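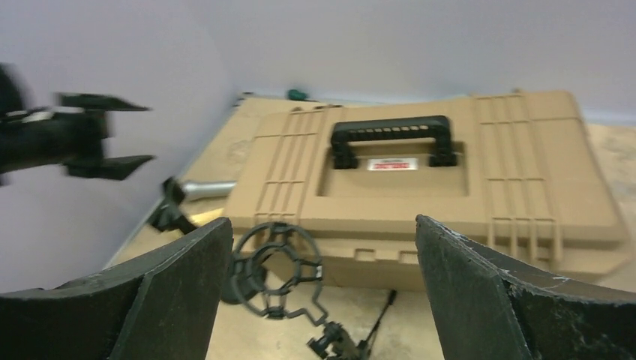 30/06/2019

Cases, hinge side. Went through the Malý lot this morning, 20 in all. Dust seals fine on most, but 5 have the foam strip lifting at the corners. Pressed them back with contact adhesive and left them clamped until tomorrow.

Handles: pulled each one up and let it drop, no sticking. Pin on the Kendeck sample has a bit of side play — not enough to reject, I'd say, but check it again in September with the next delivery.

Weighed the sample with the 13 mm foam in, then without. Difference is small, so staying with 13.

Still to do: latch springs, and ask Flurkina whether they can cut the inserts any cheaper. Adhesive is nearly finished, one tin left.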